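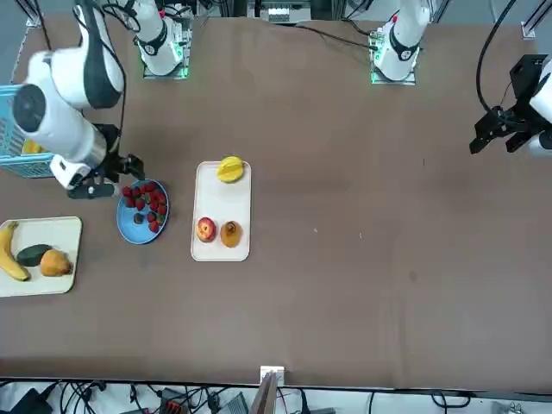

**Plalen** est un logiciel de planification de mouvement et de commande pour robots à deux bras, développé par la société Irard. Il reçoit les informations d'un module de perception, choisit une prise pour chaque objet et calcule des trajectoires que les deux bras peuvent suivre sans entrer en collision. Il est employé surtout pour la manipulation d'objets fragiles ou de forme irrégulière, par exemple les fruits et les légumes.

## Histoire

Plalen est issu d'un outil interne qui s'appelait Ener et qui traitait seulement un bras à la fois. La version 2 a introduit un planificateur commun aux deux bras, ainsi qu'un nouveau format de description de tâche. Ener existe encore dans le logiciel sous la forme d'une bibliothèque de cinématique — son nom figure toujours dans les fichiers de configuration.
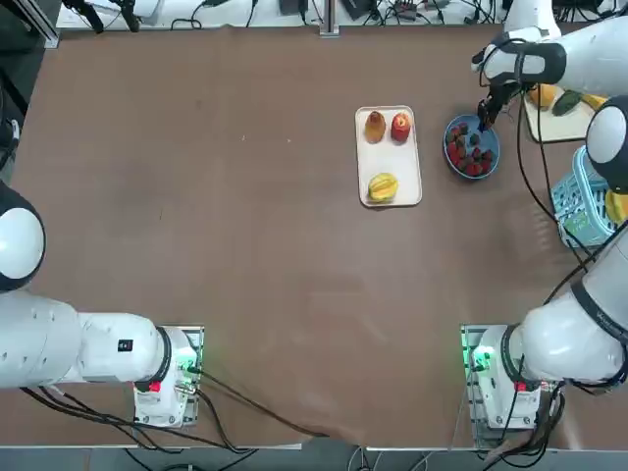
## Architecture

Le logiciel se compose d'un serveur de planification, d'une boucle de commande et d'un module de perception nommé Arain. La boucle de commande envoie les consignes articulaires toutes les 2 millisecondes. Le serveur travaille plus lentement et peut remplacer une trajectoire pendant son exécution, à condition que la nouvelle commence avec la même position et la même vitesse que l'ancienne.

Chaque tâche est décrite dans un fichier texte. On y indique les récipients, les objets à saisir et les contraintes, comme l'ouverture maximale de la pince. La bibliothèque standard contient 59 modèles de tâches.

## Perception
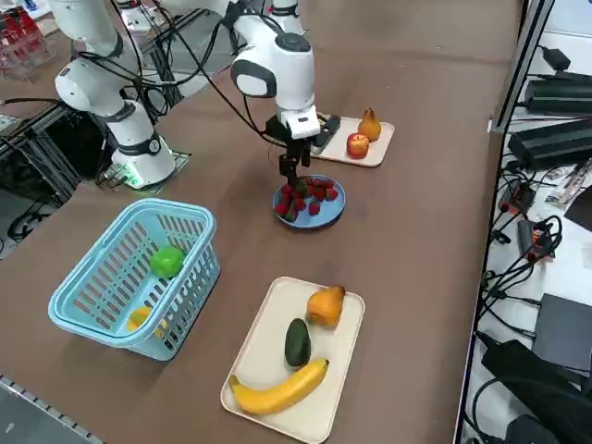

Arain sépare les objets dans les images de plusieurs caméras et attribue à chacun une position et un volume englobant. Les objets isolés posent peu de difficultés : une banane ou une poire posée sur un plateau présente un contour presque complet. Le cas des fraises entassées dans une assiette est plus délicat, car les fruits se cachent les uns les autres et la pince, quand elle descend vers le tas, masque une partie de la vue. Arain conserve alors la dernière estimation valable et lui associe une incertitude, qui augmente jusqu'à l'observation suivante. Les parois ajourées, comme celles d'un panier en plastique, sont traitées par un filtre particulier, qui évite de découper en plusieurs morceaux un fruit aperçu à travers les ouvertures.

## Planification des prises

Pour chaque objet, le planificateur produit 20 prises candidates et les classe selon la distance aux objets voisins, l'angle d'approche et la marge articulaire du bras. Dans un tas, l'approche verticale est préférée. L'autre bras reste une contrainte : son volume est ajouté à la carte des obstacles, même lorsqu'il est immobile.

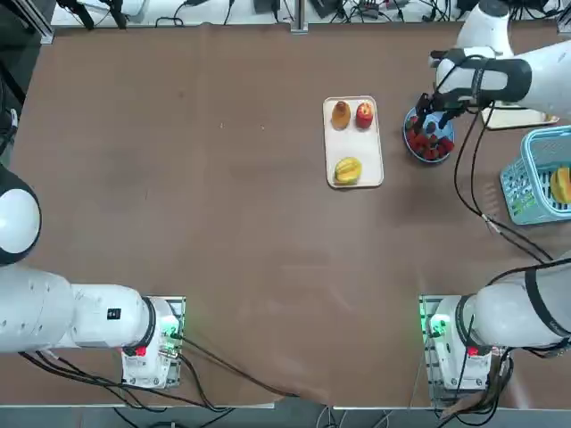

*Pince du bras droit au-dessus d'un bol de fraises.*

Si aucune candidate n'est acceptable, le système demande une nouvelle observation ou passe à l'objet suivant.

## Limites

Plalen ne modélise pas la déformation des objets. La force de serrage doit donc être réglée par catégorie dans le fichier de tâche, et un mauvais réglage n'est pas détecté avant l'exécution. La suite de tests comprend 423 scénarios simulés, mais les câbles souples n'y sont pas représentés.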